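Tuesday, and the phone table

December again, and I said I'd write in here every night and you can see from the gap how well that has gone. But I have tea, the dishes are done, and the radiator in the front room has finally quit banging, so here I sit with the good pen.

Today was given over, more or less entirely, to the brown table. I have been after that table since the week we moved to Ferness. It was supposed to be the spot where the phone lives, one place, so that I would stop walking through the house at ten at night patting the couch cushions. What it turned into was the spot where everything lives. Mail, the seed catalogs I keep because I like the tomato pages, a Mets cap that Mingxuan left in the summer and has never asked for, and under all of it the cord, which I had been stepping around and tugging at and generally being rude to for months.

So after breakfast I carried everything off it in armloads and dumped it on the bed (which guaranteed I'd have to finish before I could sleep, an old trick of my mother's), and I put the phone down on the bare wood and stood there feeling very pleased with myself.

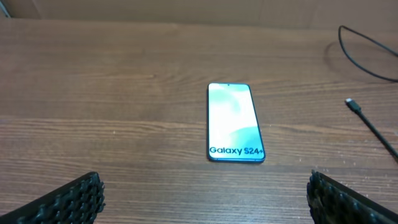 I do love that table when it has some air around it. The grain goes running along sideways in dark streaks, and with the light coming in you notice every speck of dust too, so I can't pretend I did a thorough job. I gave it one pass with a damp cloth and then the phone rang and it was Bernice Addo, wanting to know if I still had her pie dish. I do still have her pie dish. We talked until well past eleven, about the dish and then about her knees and then about whether Lomby is going to be worth the drive this year now that the bakery there has changed hands. She thinks yes. I think she only wants the company in the car, and I'll go, of course I will.
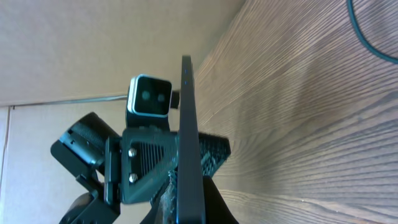

4 min read

When I got back to work the sun had moved clear over to the other side of the room, and I'd lost my momentum a little, so I made a sandwich and ate it standing up. Then I sorted the mail. Most of it went straight into the recycling. I found a coupon for 80 cents off coffee that ran out in the spring, and the warranty card for the toaster, and a very sweet postcard from Mingxuan that I must have read once and set down and buried. Wei family handwriting, all leaning over as if there's a wind. I put that one on the refrigerator where it should have been all along.

The stand was the part I'd been putting off. It's a plain black plastic thing with a slatted arm, and I've had it since my birthday and used it maybe twice, each time giving up because I couldn't decide where it ought to sit. Left side or right side? Near the wall or out where I can reach it? I moved it back and forth like a woman rearranging a cathedral. Mingxuan would have told me to just pick one, and would have been right, and I would have moved it again anyway.

Then there was the cord. I pulled it all the way out and laid it across the wood to take the kinks out, running it through my fingers the way you do with yarn. It has a bend in it that I don't believe will ever leave. I suppose I've earned that, after all the months of yanking.

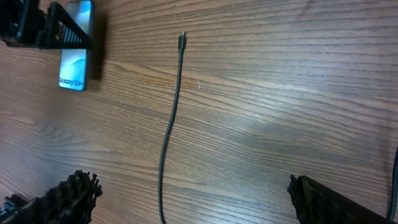

I like being able to look over and see the phone standing up with its blue screen, as though it's waiting to be spoken to. I told myself I would only check it when I walked past on purpose. Then I walked past on purpose 2 more times before supper, so that rule may need some work.

Supper was the last of the lentil soup, with the heel of the bread. I meant to bring the cap and the catalogs back out and find proper homes for them, and instead I moved the whole pile from the bed to the chair, so my mother's trick only half worked on me. Tomorrow I'll do the chair. I also want to look for a little dish or a hook for the keys, because if I leave them on the table even once the mail will follow, I know how that goes.

Bernice's pie dish is by the front door with a note on it. Must call her back about what time for Lomby, and ask if she wants the apples.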